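4. Recording small-item demonstrations

Sivumero Collection Guide, Tostside workspace
Maintained by Gifty Boateng. Last changed 15 May 2025

You've paired your grippers and signed in to Prera (section 3), so now comes the fun part! Everything in this section is about picking up small, fiddly things and putting them down again, over and over, while Prera saves what your hands did. It's slower going than the towels and cups in section 5, and the first few takes will feel clumsy. Stick with it. By the end of a session most people are picking up a bracelet without thinking, and those are wonderful takes to learn from.

Plan on 35 takes in a session. The full small-item set is 600 takes, shared among everyone who collects for Sivumero, so please don't try to be a hero and do it all in one weekend.

4.1 What you need

Two hand-held grippers, charged
The grid cloth
A container for sorted items
Small items from your task card, which may include hair clips, bangles, rings, cords and soft fuzzy things
A lint roller
A phone or tablet with Prera open

Items with stones, pearls or springs are welcome. Anything sharp enough to cut a finger pad stays in the drawer.

4.2 Setting up the cloth

1. Clear the work surface completely, including pens and cups.
2. Lay the cloth with the grid facing up and pull it flat from the corners. Small ripples along the far edge are fine. Ripples under the items are not, so smooth those out with your palm.
3. Run the lint roller over it once.
4. Stand where you can reach every item without leaning, and put the container on the side of your weaker hand.
5. Turn on the room lights and wait for Prera to show "Exposure steady." If you have sun coming in from one side, that's OK as long as it stays put during the take.

Note: Shadows from your own arms are part of the job. Don't twist your wrists to get rid of them. The model will meet plenty of shadows later on, and we'd love it to have seen a few hundred first.

4.3 Checking the grippers

6. Pick up one gripper in each hand and open and close both all the way, five times.
7. Watch the two bars in Prera. Both should run from empty to full. If one sticks partway, close Prera, open it again and repeat step 6.
8. Look at the finger pads. Wipe them with a dry cloth if you see fluff or glitter.
9. Touch the tips of the two grippers together and hold until you hear a click from the app. Prera uses this touch to line up the two recordings - skip it and the whole session has to be thrown out, which hurts every single time.

Caution: Keep loose hair, lanyards and sleeves away from the joints. They pinch.

10. Wiggle each finger pad sideways. A loose pad should be pushed back on before you record, and logged under Pads in the session notes.

4.4 Laying out the items

11. Open the task card and read the item list out loud. (It sounds silly. Do it anyway, it catches missing items better than anything else we've tried.)
12. Place the items on the grid with a little space between them. Let them land however they land. A bangle can lie flat, a clip can sit on its side, and a cord can bunch up next to something else.
13. Change the layout between takes. Move at least two items, and turn one over.
14. Every 17 takes, swap one item for another from the drawer and tap New Item in Prera.

Note: Don't line things up in a tidy row! New collectors nearly always do this, and I did it myself for my whole first week. A model trained on tidy rows gets very good at tidy rows and then falls apart in front of a real dresser top.

4.5 Recording a take

15. Hold both grippers open above the cloth and say the task name. Prera answers with a short tone.
16. Move toward the first item at the speed you'd use to hand something to a friend.
17. Open the fingers a bit wider than the item, lower them on both sides of it, and close until the pads stop moving. Don't squeeze past that point.
18. Lift straight up and pause for one breath. The pause is precious. It gives the model a clear look at an item that has left the table and is held between the pads.
19. Carry the item to the spot on the task card. For most cards this is the container, for others a marked square of the grid.
20. Lower, open, and back away before you turn to the next item.
21. When the last item is done, hold both grippers open above the cloth again and say "finished."

A take may run up to 60 seconds. If you go over, Prera keeps the recording but tags it Long, and someone looks at it before it goes any further.

The second gripper can rest at the side, steady the cloth, or nudge an item into a better position. Keep it in your hand even when it has nothing to do. Setting it down and picking it up again in the middle of a take confuses the tracking.

4.6 Drops, misses and second tries

Please keep them! A missed grab followed by a good one is one of the most useful things you can record. The model needs to see how a person notices the slip, opens up, shifts over and tries again.

22. If an item drops onto the cloth, carry on and pick it up as part of the same take.
23. If an item drops off the work surface, say "stop," pick it up by hand and start a new take.
24. If you bump the grippers together hard, say "stop" and repeat step 9.
25. Tap the flag in Prera only when something went wrong with the recording itself, such as a frozen bar or a missing tone. A clumsy grab doesn't get a flag.

Caution: If a spring or a stone comes loose from an item, stop and find the piece before going on. Retire the item and write its name in the session notes.

4.7 Sending the session to Nair

Nair is where the takes are stored and checked. Sending is simple, but it does like a solid connection.

26. Plug in both grippers.
27. In Prera, open Sessions and choose the one you just finished.
28. Read the take count. If it doesn't match your own tally, write both numbers in the notes and send it anyway.
29. Tap Send to Nair and leave the screen on until the bar turns green.
30. Don't delete anything from the grippers. Nair clears them by itself once its checks have passed, usually overnight.

Your session shows up in the Tostside list with one of three labels. Ready means it's in, hooray. Review means a person wants to look at it. Repeat means the alignment touch was missing or unreadable, and the session has to be done over.

If you collected with an older version of Prera, from before October, your task names may show up with a number at the end. Leave them as they are.

4.8 Tips by item type

Bangles and rings. Come in over the rim, one finger inside and one outside. Thin ones like to roll off the pad, so grab close to the cloth and lift slowly. Going for the full width works on small bangles too, and we'd like plenty of both.

Cords. Pick a loop that stands up a little. If the cord is attached to something heavier, lift the heavy part and let the cord trail.

Fuzzy things. These are so forgiving! They're great for warming up. Close gently and check the pads for fluff afterward.

Hair clips. My favorites, and the hardest items in the drawer. A claw clip has a spring in the middle and two sides that want to move, so a hard squeeze in the wrong place can make it swing open or hop out of the fingers. Try a different hold from one take to the next: across the middle, on one wing, from the end. Decorated clips are worth extra takes, with all those bumps and gaps for the pads to settle against. Once the clip is up, take your one-breath pause over the cloth before you carry it anywhere, and keep your other gripper out to the side until the clip has been put down.
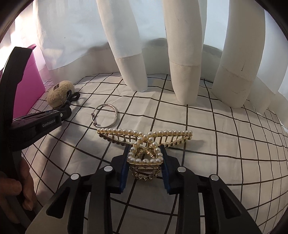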